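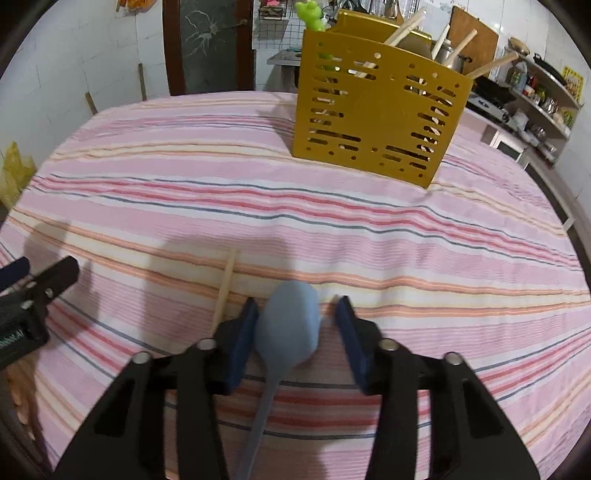
Members Complete Hand-Held Gripper Build at Bruvholm Shared Workshop

May 18, 2025

The Bruvholm Shared Workshop has completed the first stage of its hand-held gripper project, and the tools are now in use by members working in their own homes. The project, known within the workshop as Machala, was approved last November and is led by Carter Leclerc, with mechanical work under the direction of Tatiana Ďurica.

The grippers are held in the hand and worked by the person using them. Each has two black jaws that move in parallel and end in dark blue pads. They are used in pairs, one for each hand, and a wide-angle camera records what the jaws are doing. The recordings will be used to train a small two-armed robot that the workshop intends to assemble in the second stage of the project.

Work began at the bench with simple blocks and cups. The project has since moved into home kitchens, where members carry out ordinary tasks with cooking utensils at the table. Spoons, spatulas and chopsticks were placed on the task list at an early date, as they are narrow, differ in shape from one end to the other and are found in almost every home. In one of the kitchens, the work is done on a striped tablecloth beside a yellow utensil holder, with the jaws brought in around the head of a pale blue utensil.

"A kitchen table asks more of the design than our bench did," Leclerc said. "The cloth moves, the handles point in every direction, and the things people own are not the things we would have picked. We wanted those conditions in the recordings from the start."

Changes to the Jaws

The present jaws are the third version produced at Bruvholm. The first used a single sliding rail and was found to bind when one side was loaded more than the other. The second introduced pivoting arms but held its pads on a fixed angle, so that a spoon handle tended to turn as the jaws closed. In the third version the arms swing on pivot screws and keep the pads facing each other over the full travel.

Ďurica reported that most of the time spent on the third version went into the pivots. Holes printed to size were too tight after cooling and had to be opened by hand. The drawings now call for a slightly undersized hole finished with a reamer, and the screws are set with thread locker after the first hour of use. Members who built early sets are asked to bring them in so that the screws can be checked.

The pads were also revised. A harder material tried over the winter lasted longer but slipped on smooth plastic handles. The current pads are softer and are treated as a wearing part. They are held by a single fastener and can be changed at home without removing the arm.

The plastic parts for one pair take 15 hours to print on the workshop's machines. Parts and hardware for a pair cost members 130 dollars, not including the camera, which is lent by the workshop against a signed form.

Home Sessions

Members taking part in the home sessions follow a short written procedure. The table is set with items already in the household. The member picks up the grippers, waits for the camera to start, and carries out one task from the list, such as moving a spoon from the table to a holder or setting two utensils side by side. The items are then put back in a different arrangement and the task is repeated.

A total of 1575 recordings had been accepted by the close of the first stage. Recordings are accepted when the task is carried out from start to finish and both grippers stay within view while handling an item. Those that do not meet the standard are kept in a separate folder and are not deleted, as Ďurica's group expects to use them when studying how grasps fail.

Households are not asked to tidy or clear their kitchens before a session. Members are asked only to put away mail, photographs and other papers that show personal information, and to let others in the home know when recording is taking place. Any member may withdraw recordings made in his or her home by writing to the project lead.

"People have been quick to tell us what is wrong with the tool, and that has been useful," Ďurica said. "The handle was too thick for smaller hands. The trigger return was too strong for a long session. Both were changed on the strength of those notes."

A revised handle in two sizes has been available since the early spring. The trigger spring has been replaced with a lighter one, and members with the older spring may exchange it at the front desk during open hours.

Support for the Project

Gromell, a hardware supplier, has provided screws, bearings and springs for the first stage at a reduced price. The Sillirov fund for community workshops has awarded the project a grant that covers printing material and the purchase of servo motors for the robot arms. The workshop thanks both for their support.

The grant requires that the drawings be made available to the public. The parts files, the assembly guide and a list of suppliers will be placed in the workshop's open library once the guide has been reviewed by members who did not take part in the build. Printed copies of the guide may be read at the workshop but should not be taken home.

Second Stage

The second stage will begin with the assembly of two robot arms on a common base. Each arm will carry jaws of the same shape and travel as the hand-held version, with the trigger linkage replaced by a motor. Keeping the two versions alike is intended to let the recordings made by members carry over to the robot with few changes.

The first test set for the robot will be a single task, picking up a utensil from a cloth-covered table and placing it in an upright holder. The robot will be given 100 attempts under supervision, and the results will be posted on the notice board beside the electronics room. No date has been set for tests in members' homes, and none will be scheduled until the base has passed a safety review.

Space has been set aside for the arms at the rear of the workshop, next to the laser cutter. The large worktable now in that place will be moved to the front room. Members who store materials under it are asked to remove them before the move.

Taking Part

Membership at Bruvholm is required to build a set or to borrow a camera. No experience with robotics is needed, but members must have completed the basic tool course before using the reamer or the drill press. An evening session on assembling and adjusting the jaws is held each month, and places may be reserved at the front desk.

Questions on the mechanical design should be directed to Tatiana Ďurica. Questions on the home sessions, the camera loans or the use of recordings should be directed to Carter Leclerc.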